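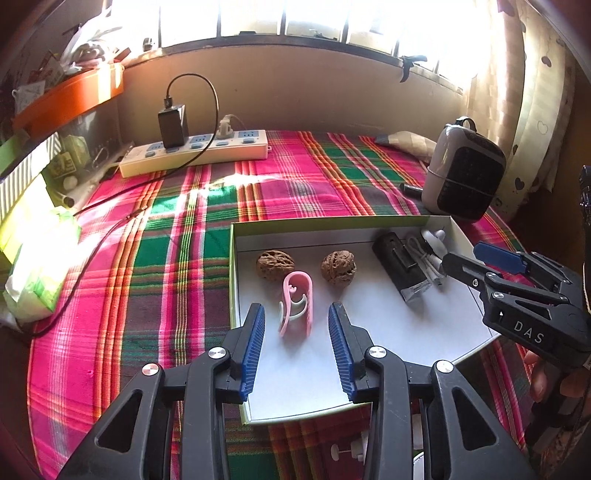

Small storage notes, entry 269

16th July

Cold again, heater out. Morning on the odds and ends layout, afternoon on drawer liners for the Trekmont unit.

Odds and ends, light green box

Still using the shallow box with the white inside and the light green edge as the stand-in for a Trekmont tray. It's close enough in shape for working out what can live together, and it cost nothing. The walls are low, so things can be picked out from the side as well as from above. The real tray will have a wall of 60 mm, and after a morning with the low one I think that's too high. Written up further down.

What went in today: walnuts, the pink clip thing, the black device, the white cable. It's the same sort of mix that turns up in anyone's top drawer.

Walnuts. These are here as the awkward round item. They roll if the box is tipped and stop wherever they meet a wall or each other. Kept together, side by side, they take up less of the floor than I'd allowed for on the sketch. The rough shells grip a bit on the white card, more than the marbles did in the June layout. I'd keep them in the kit and drop the marbles, which told us very little except that marbles roll.

Pink clip. Bulky for what it weighs. It can stand on its edge, and when it does it needs hardly any floor, but it goes over as soon as anything nudges it. Lying down it wants a compartment to itself. I have it in the sketch as standing, with a divider on each side. A slot would do the same job and would be less work to make.

Black device. Long and thin with a raised section on top, so it can't be stacked under anything and nothing sits flat on it. It decides the length of the longest compartment. End on to the back wall it leaves floor free on both sides. Laid along the back wall it hides behind whatever is in front of it. End on is better.

White cable. The usual trouble. In a tangle it spreads to fill whatever room it's given and catches on its neighbours. Coiled with a twist tie it behaves, but no one is going to use a twist tie at home, and the tray has to work for people who drop the cable in and shut the drawer. Try a deep round well next time, the Stavard cup if we still have one in the cupboard.
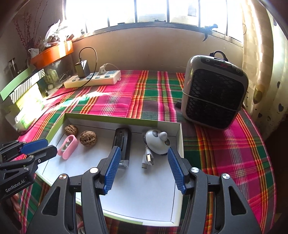
Pushing everything to the far half and leaving the near half of the floor bare was the most useful thing I tried. It feels like a waste of tray until you put a hand in. With the front clear there's somewhere to land and somewhere to turn an item over before lifting it out. With the front filled, I kept knocking the first thing to get at the second. I'd like the Trekmont layout to keep an open strip along the front, even if that means losing one of the small compartments. The small compartments were only ever going to collect paper clips.

Corners. Round things go to the corners and stay there, so there's no point fighting it. A back corner makes a fine home for walnuts or anything else of that shape and doesn't need a divider. The folds in the card where the floor meets the walls catch thin things a little. A moulded tray would have a curve there, so disregard.

Surface. Worked on the plaid again. It's soft and has some give, so the box rocks a bit when an item is pushed hard against a wall. Results for tipping over (the pink clip especially) are probably worse than they'd be in a hard drawer. Repeat on the bench before anyone quotes them. The pattern is also very busy, and a dropped screw disappears on it completely. Use a plain sheet if there's anything smaller than a walnut in the kit.

Wall height

Drawing says 60 mm. Cut a strip of offcut card to that height and stood it along the near side of the box. With the strip up, the flatter items had to come straight up and out, and my knuckles touched it most times. For a tray that sits in a bottom drawer it would be worse again, reaching down as well as over. I'd like to see the front wall come down by half and the back stay as drawn. That changes the mould, so it needs to be raised before September.

Drawer liners (afternoon)

Two samples from Rostami, the ribbed one and the smooth one. Cut both to the Trekmont base.

Ribbed: holds the tray still when the drawer is shut hard. Traps crumbs between the ribs. Cuts cleanly with a knife along the ribs and badly across them.

Smooth: easy to wipe, slides when new. Slid less after I washed it in warm soapy water and let it dry on the rack, so there may be some sort of coating on it from the factory. Wash before fitting, and say so on the sheet if we go with it.

No decision. Leaning to ribbed for desks and smooth for kitchens, but that means stocking both colours of both.

The Rullance dividers didn't come. The tracking page hasn't changed since Monday. I used folded card instead, which is fine for layout and no good for anything to do with strength.

To do

Run the same layout on the bench, plain surface.
Find the Stavard cup, or something of that shape, for the cable.
Make a slot for the pink clip from two pieces of card and see if it stays upright when the drawer is shut.
Redraw the front wall at half height and send it with a note on reach.
Chase Rullance.
Take the marbles out of the kit and put them back in the games cupboard.
Put the walnuts in a jar with a label, as the last lot got eaten.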